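Workshop Tips: When a Peg Jams in the Tray
Sosura Shared Workshop — Member Guidance, revised Tuesday, May 28, 2024

Members using the arm stations for peg and tray work are asked to read this page before the next booking. In September a Stasiv tray was cracked when an arm continued to press on a peg that had met the rim of its hole. The force limit had been set to 100 percent during setup and was never brought back down.

If a peg sticks, press the stop button first. Do not reach over the front wall to free the part by hand while the arm is powered. Wait for 2 seconds after the arm has come to rest, open the grip from the panel, and only then lift the block out.

Check the peg and the hole for burrs. A light pass with fine sandpaper is enough — heavy sanding will leave the fit loose. Wipe away the dust with a dry cloth.

Keep tags clean and flat. A scuffed tag can give a false position, and the arm will then lower the part in the wrong place.
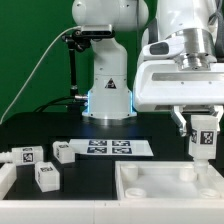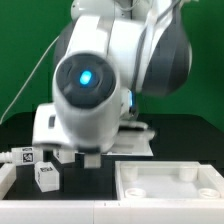
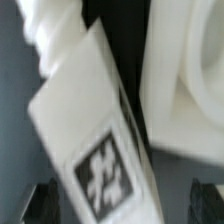
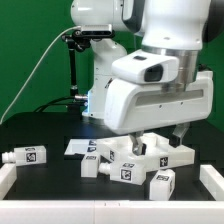

Parts left lying near a lowering point are the second cause of stoppages recorded at the Prondedport site. A block that is nudged by a finger may tip, turn its tag away, or wedge under the piece being worked on. In the last picture a small cube stands partly tucked beneath the large white assembly, with the gripper directly over that assembly; a part in such a position should be moved clear before the next cycle begins. Any fault that returns after 7 restarts must be entered in the Groramano log, and the station left switched off until it has been inspected.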